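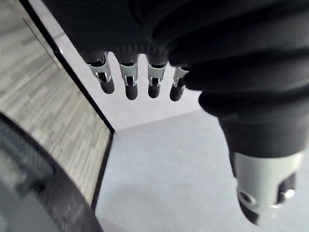
Morag Urquhart는 세탁물 목록에서 색 이름이 제일 못 미덥다고 했어요. 자기 눈에는 청록인 옷이 남의 눈에는 초록이고, 저녁에 보면 또 남색이라고요. 그러니 색 칸은 아예 빼자는 의견이었는데, 저는 결국 남겨 뒀습니다. 빨래를 찾을 때 저부터가 색으로 찾거든요. 대신 색 이름 옆에 다른 사람이 부른 이름도 같이 적을 수 있게 했어요.

Dakora 빨래 목록, README

세탁기에 들어가고 나오는 옷과 천을 한 줄에 하나씩 적은 표입니다. 지금 1,597줄이고요, 한 벌이 여러 번 나오니까 옷이 그만큼 많다는 뜻은 아니에요(그랬으면 저는 벌써 도망갔죠!). 지난 11월에 시작했고, 처음에는 양말 짝 맞추려고 만든 메모였는데 Borghild Sundqvist가 수건까지 넣자고 해서 이 지경이 됐습니다.

파일과 칸

파일은 laundry.csv 하나예요. 칸은 일곱 개: 번호, 종류, 색, 다르게 부른 색, 천 느낌, 상태, 비고.

종류는 상의, 하의, 양말, 수건, 기타 천 중에서 고릅니다. 뭉쳐 있어서 뭔지 모르겠으면 그냥 "기타 천"으로 두세요. 펼쳐 본 다음에 고쳐도 되는데, 그때는 비고에 "나중에 고침"이라고 남겨 주시면 제가 덜 헷갈립니다. 예전에 긴팔을 바지로 적은 줄이 꽤 있었어요. 소매 하나만 나와 있으면 정말 바짓가랑이 같아요.

천 느낌은 손으로 만진 대로 씁니다. 보풀, 매끈, 골지, 두툼, 모름. 성분표를 옮겨 적는 칸이 아니에요. 면 몇 퍼센트 같은 건 비고로 보내 주세요.

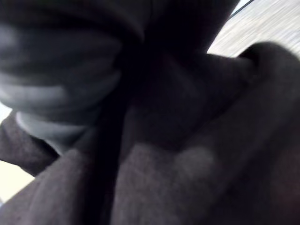
상태 칸이 좀 골치예요. "뭉침", "접힘", "걸침", "펼침" 넷인데, 뭉침과 접힘 사이가 애매한 게 너무 많아요. 제 기준은 모서리입니다. 모서리가 맞아 있으면 접힘, 아니면 아무리 얌전해 보여도 뭉침. Wilfredo Tiongson은 돌돌 만 옷도 접은 거라고 우기는데(여행 가방은 그렇게 싼다면서요), 일단 뭉침으로 넣고 비고에 "말았음"이라고 씁니다. 이것 때문에 칸을 하나 더 만들까 하다가 말았어요.

바구니와 자리

바구니는 바닥에 안 두고 스툴에 올려놓고 씁니다. 허리 때문이에요. 바닥에 두고 한 달쯤 해 봤더니 양말 하나 꺼낼 때마다 끙 소리가 나더라고요. 세탁기 쪽으로 너무 바짝 붙이면 문을 열 때 걸리니까 조금 떼어 두는 게 좋고요. 스툴이 둥글고 바구니가 네모라서 한쪽에만 무거운 걸 몰아 넣으면 기우뚱합니다. 젖은 수건은 가운데로!

꺼낼 때는 맨 위에 있는 것부터 하나씩 들어서 적습니다. 두 벌이 엉켜 올라오면 줄도 두 개로 나누고, 비고에 서로의 번호를 써 주세요. 소매끼리 묶이다시피 한 옷은 억지로 잡아당기지 마시고요. 니트 하나를 그렇게 늘려 먹은 적이 있어서 드리는 말씀입니다.
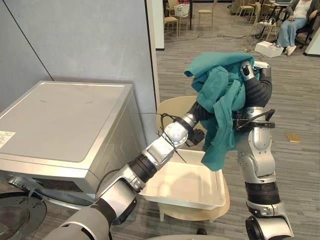

아직 못 고친 것도 있습니다. 초반에 적은 줄은 천 느낌이 대부분 "모름"이에요. 그때는 그 칸이 없어서 나중에 한꺼번에 채웠거든요. 검정과 진회색도 섞여 있고요. 보풀이 많은 진회색 천은 빛을 받으면 더 밝아 보여서 "회색"으로 들어간 줄이 여럿입니다. 찾는 대로 고치고는 있는데 속도는 기대하지 마세요.

양말 짝은 이 표로 못 찾습니다. 짝 번호 칸을 넣었다가 제가 먼저 포기했어요. 필요하신 분은 Gilberto Ayala가 정리한 양말 표를 따로 보시면 되고, 번호 체계가 달라서 그냥 이어 붙이면 안 됩니다.

고칠 줄을 발견하시면 번호와 함께 알려 주세요. 파일을 통째로 고쳐서 보내 주시면 어디가 바뀌었는지 찾느라 제가 하루를 다 써요. 색 이름에 대한 항의는 "다르게 부른 색" 칸에 직접 적으시면 됩니다.

관련 항목
Dakora 양말 표
Pelia 수건 접기 메모
Lulesthorpe 세탁실 바구니 정리
색 이름 모음, 2판

마지막 업데이트: 1월 27일 화요일

문의: Marites Bautista | © Dakora 빨래 목록 | 맨 위로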